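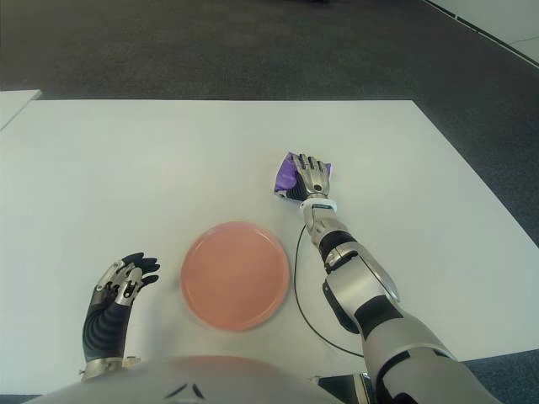 Vaher (band)

Home Bands Labels Albums Venues A–Z Search

Last edited in May, by the Arkcombe Music Pages editors

Vaher are a British doom metal band from the port town of Arkcombe. They are a four-piece, with two guitars, bass and drums, and the bass player also sings. The band have released three albums and two EPs, all of them on the small label Cireo. They are best known for their second album, Zandach, a single piece of music split across two sides of vinyl.

Formation and early recordings

Vaher grew out of a thrash band that played in the pubs of Arkcombe for two years and left behind one cassette. When its singer moved away, the other three members kept their rehearsal room above a tyre shop and began to play more slowly. The drummer later put the change down to the room itself, where fast playing turned to mud against the brick walls. A second guitarist joined that autumn after answering a card in the window of a record shop.

The name Vaher was taken from the side of a trawler that used to unload in the harbour. The band have said they did not know what it meant and did not look it up. It is pronounced to rhyme with "maher" by the members, although concert announcers have used several other versions.

The first release was a self-titled EP of three songs, recorded in one weekend on an eight-track machine. It was sold at concerts on cassette, in a run of 300, with a photocopied cover showing the harbour wall. Cireo heard a copy and offered to press it on 12-inch vinyl. The vinyl version leaves out the short organ piece between the second and third songs. Copies of the cassette are now hard to find.

First album

The band's first album, Slack Water, was recorded over nine evenings in a former chapel. It has six songs, the longest of which, "Ballast", runs for 14 minutes. Reviews were mostly good, with some complaint about the vocals, which are low in the mix and often hard to make out. No lyric sheet was printed. The words to four of the six songs were later included in the booklet of the CD reissue.

Slack Water sold slowly at first. Sales picked up when the band were added to a tour of seaside towns with two better-known acts, playing first each night for half an hour. Because their songs were so long, the set usually had only two of them.

Zandach

Zandach is the second album and the one on which most of the band's reputation rests. It lasts 41 minutes and has one title track, divided into "Zandach I" and "Zandach II" only where the record has to be turned over. On the CD it plays without a break.

The piece is about a lighthouse keeper who stops writing in his log. Zandach is the name of the rock on which the lighthouse stands, and the place does not exist outside the record. The bass player wrote the words first, as a series of log entries, and the music was fitted to them in rehearsal. Entries are spoken in the first half and sung in the second. The last one is numbered 1,827, the number of days the keeper has been on the rock, and it is the only line on the album that is shouted.

Both guitars are tuned down to A for the whole record. A pump organ, borrowed from the same chapel where Slack Water had been made, is heard under the opening section and again near the close. The drums drop out completely for six minutes in the middle. This passage was the hardest to record, according to the notes in the reissue, as the players had no beat to follow and had to work by looking at each other.

The first pressing had 1,012 copies. Cireo had ordered 1,000, and the plant sent the extra twelve without charge. These twelve were given plain white sleeves with a stamp and went to the band's friends and to the engineer. A second pressing on grey vinyl has a slightly different fade at the end of side one.

Later work

After Zandach the band did not record for three years. The first guitarist trained as a joiner during this time and the drummer played with a folk group. They came back with an EP, Low Lamp, which has two new songs and a slow version of a sea shanty. The shanty divided listeners, and it has been played live only once.

The third album, Chandlers, is shorter and plainer than the first two, with 8 songs and nothing longer than seven minutes. It is the first Vaher record on which the second guitarist sings, on "Tar Yard" and "The Tally". Some followers of the band found it too close to ordinary hard rock. Others rate it above Slack Water for its clearer sound.

Musical style

Vaher play slow, heavily distorted music with long repeated riffs and few solos. Writers have usually placed them in traditional doom metal, although the spoken parts and the organ bring them near to funeral doom in places. Blast beats and screamed vocals, both common in the band's earlier thrash days, are absent from everything released under the Vaher name.

The words are nearly always about work on or beside the sea – repairing nets, keeping accounts, waiting for weather. The band avoid battle and horror themes and have never used a logo that is difficult to read. Sleeves since Slack Water have used plain capitals on a single colour.

Live performances

Concerts are not frequent. The band play in Arkcombe once a year, in November, at the old customs hall, and otherwise appear at small festivals. Zandach has been performed in full on five occasions. At the customs hall the organ part is played by a guest, while elsewhere it comes from a sampler operated by the drummer.

Discography

Vaher (EP, cassette, later 12-inch)
Slack Water (album)
Zandach (album)
Low Lamp (EP)
Chandlers (album)

All titles are on Cireo. The opening track of Slack Water, "Hawser", also appears in a live version on a label sampler.

See also

Cireo (label)
Doom metal in the British Isles
Music of Arkcombe

Contact the editors | Copyright Arkcombe Music Pages | Back to top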